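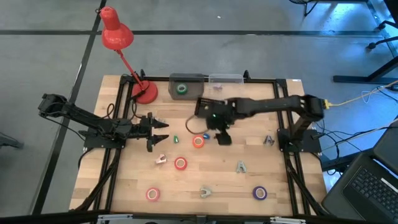 Mali Skyrme wrote after the last update that a sorting table needs one light and a bin for every kind of thing, and that anything more turns into storage. The page below follows the first half of that advice. The second half is under review.

## Desk supplies, Plurko workroom

13 May 2021. Small stationery, sorted on the butcher-block table. The stock list runs to 544 lines, most of them pens and clips. Only the bench stage is covered on this page.

**Table and lamp.** The top is made of narrow strips of pale and tan wood. The red lamp stands at the back left, with its shade out past the edge. Two plastic bins share the back edge. Surface oil is due again in December.

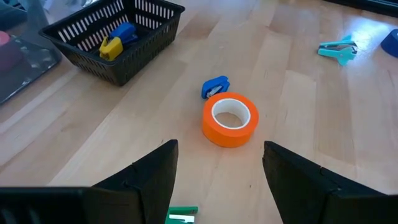
**Tape and staples.** Rolls are stored flat and sorted by width, then by color. A roll stored on its edge picks up dust on the adhesive side and can go out of round. The orange one has a white cardboard core, and a core of that type takes a pencil mark well — width on the inside, date opened beside it. Staplers are listed by staple size. The small blue one goes under compact, with one box of 100 staples per unit. Baskets with slotted sides, such as the black one, are used for hand tools only; loose clips work their way through the slots.

Corrections to the list go to Wyn Bevan, with the line number.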